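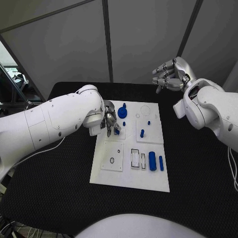

Progress Report to the Jerkora Fund
Moltside Assembly Room, July 2024

Dear friends at Jerkora,

It hardly seems any time since we sent you our December report, written with our coats on while the heating was being looked at, and it is a real pleasure to write this one with the windows open and rather more to tell you.

As you will remember, your grant pays for our set of practice boards — the flat white ones with pegs, gears and small raised plates — and for the bench time needed to find out which layouts are worth keeping. We had hoped to have 20 layouts written up by now and we have 35, so we are ahead, though I should say that a few of those are close cousins of one another and may be folded together before the final set goes out.

The blue parts have been a great success. We went back and forth over color all winter (there was a gray set, which looked very handsome in the box and vanished the moment it was put down in poor light), and blue on white is so much easier on the eyes that we have stopped discussing it. The black textured mats were a small purchase and probably the best one we made. The boards used to creep across the tabletop during a long session and now they stay where they are put.

Not everything has gone to plan. The first batch of small pegs from Christodoulou came in a hair too wide, and we sent 39 of them back. The replacements arrived quickly and fit nicely, but it did cost us 2 weeks, and the gear layouts are behind the others for that reason. We are also still undecided about the printed outlines. Some of us like the plain black circles for showing where a part should go, and some of us find them fussy and would sooner have a bare board. We will try both through the fall and let you know.

On the money side we are a little under budget, mostly thanks to Nukach, who let us have the storage trays at cost. With your agreement we would like to put what is left toward spare gears, as those are the parts that go missing.

Thank you, as ever, for your patience and your kind notes. Do come by the assembly room any Friday morning, when the boards are out and the coffee is on.

With warm wishes from all of us at Moltside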